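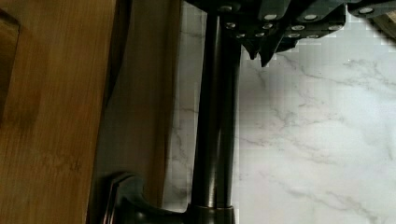

Vesela Nikolovski would like it known that she has wiped down more counters this winter than in the whole of her working life, and that she doesn't mind one bit. So began the tour of the shared kitchen at Kiva House, which opened its doors again on January 21, 2019, after being closed since October for a good long spell of work.

Neighbors came in out of the cold all through the afternoon, and many of them went straight for the sink, where the new dark bronze faucet has already gathered a little fan club. The old one dripped, as anyone who ever took the Tuesday-style soup class in the old room will remember with a sigh, and the drip had become so much a part of the place that Costel Kos said he kept stopping to listen for it. He chose the bronze himself, against a fair amount of friendly advice in favor of something shiny, and he was very happy to tell people so – more than once, to some of us!

The white marble look with its soft gray veins had its doubters too. People worried about beet juice and turmeric, and they are right to worry, so there is now a card by the door asking cooks to wipe up spills as they go and to use a board for all chopping, even if it's only a sprig of parsley. The stacked stone behind the counter, in pale beige and gray, is a favorite with those who remember the old yellow paint.

The work was paid for by 200 households on the Wametti side of the neighborhood, who gave what they could, and by a bake sale that went on much longer than planned on account of a very popular walnut cake. The supper club has 122 members on its list now, and it's hoped that the better room will tempt back a few who drifted away while the cooking was being done in borrowed kitchens all over town.

The breakfast things have come back as well, toaster and cutting board included, and there's a clear jar of bright ring-shaped cereal for the younger visitors, who found it with no help at all. 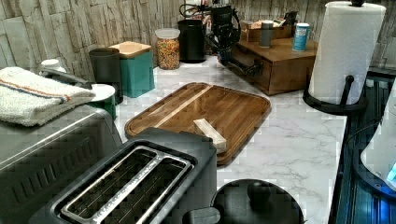

When can people start using the kitchen for breakfast? Mornings open at 9, beginning this week, and the room stays free for anyone to use until 11, when the lunch cooks need the counter.

Bread and butter will be put out each morning, and you're welcome to bring your own jam, though please write your name on the jar and take it home before it grows anything. Cups and plates go back in the cupboard by the window once they've been washed and dried. Evening bookings are being taken in the blue notebook in the hall, and the supper club would be grateful if people would write their phone numbers clearly this time – a few of the old entries took a great deal of guessing.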